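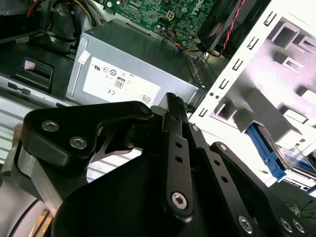

A student in last year's group asked why we bother weighing hay at all, when the cows will tell you soon enough whether they have had their fill. It was a fair question, and I have thought about it a good deal since, so let me begin the session with it.

Forage and Feed Budgets for the Small Dairy
Course handout, session 4
Cluvham evening course in herd management

A cow will certainly tell you when the bunk is empty. What she can't tell you is in which month you will run out, and by the time the barn looks low it is usually late to be shopping for hay. Everybody else is shopping too, and the good second cutting has gone down the road to someone who called in the summer. A feed budget is just a way of having that bad news early, while you can still do something with it.

Start with what you have

Go out with a notebook and count your bales by cutting and by field. Please don't lump them all together, however tempting it is on a hot afternoon. First cutting off an old grass meadow and third cutting off a young alfalfa stand are two different feeds, and your fresh cows will notice even if your notebook doesn't. Then weigh a handful of bales from each lot. A platform scale is lovely if you can borrow one, but a bathroom scale and a patient helper will get you through small squares perfectly well (weigh the helper first, then the helper holding the bale, and subtract).

For our class herd at Staltbridge we will use these figures all evening:

Big bales in the barn: 191
Bales needed to reach turnout: 300
Average bale weight, first cutting: 641 pounds

So we are 109 bales short before we have allowed for a single moldy one. I would like you to work out that shortage in pounds as well as bales — it comes to 69,869 if they were all first cutting — and keep it on the top line of your sheet. Hay gets sold by the bale in one yard and by the ton in the next, and you will want to compare the two without doing sums on the back of your hand in somebody's driveway.

Dry matter, one more time

I know we went over this in the last session, but it is where most of the mistakes on the homework came from, so bear with me. Feed is part water. Cows eat to get the dry part. Silage carries a great deal more water than hay does, so a pound of one can't be swapped for a pound of the other. To get dry matter, multiply the weight as fed by the dry matter percentage written as a decimal. If you feed 200 pounds of silage and the lab says 35 percent dry matter, you have fed 70 pounds of dry matter and 130 pounds of water. There is nothing wrong with the water, of course, but you hauled it. 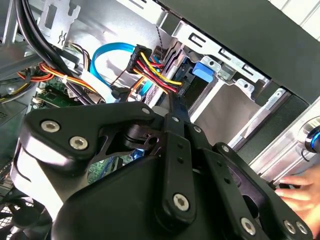 The percentage also moves during the year, which is the part that catches people. A wet face on the bunker after a week of rain can change things enough that the same number of loader buckets holds less feed than it did before, and milk slips a little, and everyone starts blaming the weather or the new mineral. Test again whenever you open a new bag or cross from one field's crop into another. You can do a rough dry matter test at home with a kitchen scale and a slow oven, though I'd suggest asking the rest of the household before you start, as the smell does linger.

Closing the gap

Once you know how short you are, you have some choices. You can buy hay. You can sell the cows you were going to cull in spring and sell them in the fall instead, which spares you a whole winter of feeding them. You can move dry cows and older heifers onto plainer forage and save the best lots for the cows in early milk. Most farms end up doing a bit of all of these, and I think that is sensible. Please be careful about cutting back the heifers too hard, though! Growth lost at that age is slow and costly to get back.

Pasture helps, but don't count on it too early. If your plan only works when the grass is ready on the first of April, plan again with a later turnout and see how it looks.

For next time

Finish the Staltbridge sheet, including the shortage in pounds.
Bring a bale count from your own barn, or a neighbor's if you don't milk.
Read the chapter on bunker management and mark anything that doesn't match how you do it at home.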